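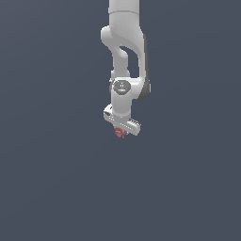

The simulated arm with a small object at the gripper, against a plain gray background.

Kobzar opens its robot handling lab to visitors

The Kobzar Institute of Applied Engineering held an open day on 6th August at its robot handling laboratory in Hevura, with 200 visitors attending over the course of the morning and afternoon. Guests included students from local high schools, teachers, representatives of area employers and residents of the neighborhood.

The program centered on the laboratory's work in simulation, in which a robot arm and the objects it handles are modeled on a computer before any motion is tried on equipment. Staff members gave a short introduction in the main lecture room, after which visitors moved in groups of 20 to the simulation room on the second floor.

Each group followed a complete demonstration from the control desk. An operator loaded an arm model, set the opening of the gripper and the speed of the approach, and ran the same lift several times with different settings. The results were shown on a large display, and visitors were invited to suggest changes between runs. Several groups asked to see what would happen if the grip force was reduced to its lowest value. The operator ran the test, and the group compared the result with the earlier runs.

Objects with uneven shapes received particular attention. According to the laboratory, boxes and cylinders can be gripped in a predictable way, while small items with folds, points or soft edges call for many more trials. A typical study of one such item involves 2000 simulated lifts, with the position of the object changed slightly each time. The trials can be run overnight, and the records are reviewed by the research team the following day.

The laboratory uses a software package called Vatier, developed at the institute, to prepare and record these trials. Visitors were shown how Vatier stores the settings of every lift, including those in which the object is dropped, and how a failed attempt can be replayed from any viewing angle. The package displays the arm against a plain background by default. Staff explained that floors, tables and bins are added at a later stage, when the basic grip has been checked.

A second session dealt with the use of these methods in industry. Clernetti, a packaging company with a plant on the edge of Hevura, has worked with the laboratory for the past two years on the sorting of irregular goods. Representatives of the company described the project and answered questions about training and employment. They stated that operators at the plant now take part in the planning of each new sorting task, and that a short course in simulation has been offered to all shifts.

Questions from the public covered a wide range of subjects. Some visitors asked how closely a simulated grip matches the behavior of a real one. Staff replied that the match is good for rigid objects and less certain for soft ones, and that every result intended for use at a plant is repeated on physical equipment – in most cases several times. Others asked about energy use, the cost of equipment and the school subjects that best prepare a student for this kind of work. Mathematics and physics were mentioned, along with technical drawing and clear writing.

In the afternoon, a workshop for high school students was held in the computer classroom. Participants worked in pairs on a reduced version of Vatier and were given a single task: to lift a small object and hold it for ten seconds. Printed instructions were provided, and laboratory staff remained in the room throughout. The exercise files will be made available to schools on request.

The institute also used the occasion to present its plans for the coming academic year. The simulation room will be enlarged to allow for additional workstations, and a library of 400 object models will be opened to partner schools and companies. An evening lecture series on automation in everyday work is to begin in October. Attendance will be free of charge, but advance registration is required.

Schools and organizations wishing to arrange a group visit to the laboratory may apply in writing to the institute's public information office. Applications should state the size of the group, the age of the participants and any access needs. Visits are held during regular working hours and last ninety minutes.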